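# Trying Out the Rotier Hand-Held Gripper Kit

Zulmira Barreto, 6/9/20
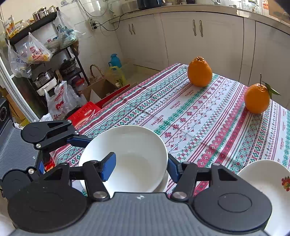

*Figure 1. One blue fingertip inside the rim of the bowl, the other just outside it, with a plate underneath.*

So my project was to find out if a class like ours should rent the Rotier kit, which is a pair of grippers you hold in your hands and use to record how people do chores. The recordings are then used to teach a robot arm. Our advisor, Vasco Vilela, got us a trial through Gethin (they handle the rentals) and I had it for seven weeks, starting in March.

I did nearly all my testing with dishes and fruit, and I'm glad I did! My first plan was wooden blocks, but blocks are so easy that I learned nothing from them. A bowl on a plate is way more interesting. You have to get one fingertip over the rim without dragging the plate along, and my left hand was terrible at it for the first few days.

**What I liked.** The blue rubber pads are great. They grip smooth dishes well and they wipe clean with a damp cloth. The linkage opens wide enough for a big orange, and I never had to tighten a screw the whole time. Setup took me one evening, mostly because I skipped page 3 of the manual (my own fault).

**What I didn't.** It gets heavy. After half an hour my wrists were sore, and Hélder Marinho, who has bigger hands than me, said the same thing. Also the software - it saves every take under the same default name unless you change it, and I lost an afternoon of work before I noticed.

I ended up with 282 usable takes. I threw out a lot more than that in the beginning, mainly ones where I'd bumped the table or started moving before the recording did.

**Cost.** Gethin quoted us 3000 for a full year, so 365 days with both grippers and the software. There's no shorter plan for schools right now, but Benvinda Mendes in their office told me to ask again in the fall.

I'd say rent it, if two classes can split the price. Eustaquio Esquivel's group wants to try folding towels next, and I've left them my notes and the spare pads in the lab cabinet.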